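Consumer Behavior, Unit 6: Reading a Supermarket Price
Instructor: Idalina Vilela

Bring these notes to section in March. The Dunne reading is optional, and I have my doubts about its second half.

1. What "save" means on a shelf tag

A saving needs a starting price. Ask who set it and how long anyone paid it. Our running case is Drilel, a mid-size discount grocer, and its boxed holiday dessert. The tag said "save $2." The dessert had sold at the higher price for 20 days, in a handful of stores, well before the season. Is that a discount? Drilel says yes. I would want to see the receipts.

2. Limited editions

The usual story is that scarcity makes people buy. Maybe. The Trirnier survey is cited everywhere for this, but it asked shoppers what they thought they would do, a week after they had done something else. Treat it as a record of what people like to say about themselves.

Also look at what "limited" limits. Sometimes it is the stock, sometimes only the box. Clirico's winter cookies had the same ingredient list as its spring ones, in the same order.

3. Press coverage

Much of what gets written about seasonal food is a press release with the verbs moved. Signs to look for: no price per ounce, no mention of what the product replaced, and a quote from someone in marketing.

4. Costs behind the price

Chains like to say that low prices come from efficiency. It could be so, but the claim is hard to check from outside, and cheaper handling can end up as profit just as easily as a lower price.
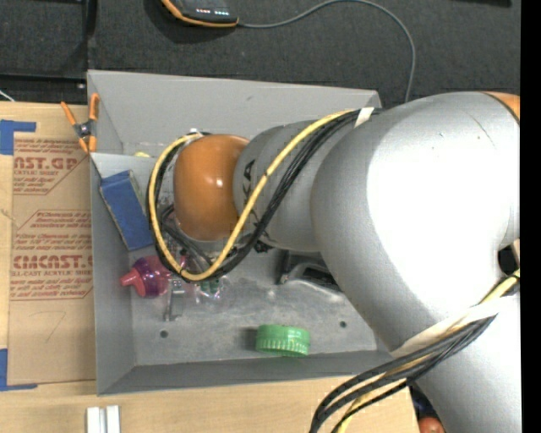
Fig. 2. Robot arm over a metal bin of assorted objects.

For section: pick one seasonal item from any store flyer. Find its price per ounce and the price per ounce of the plain version. Write up the gap in one page. "It's festive" does not count as an explanation.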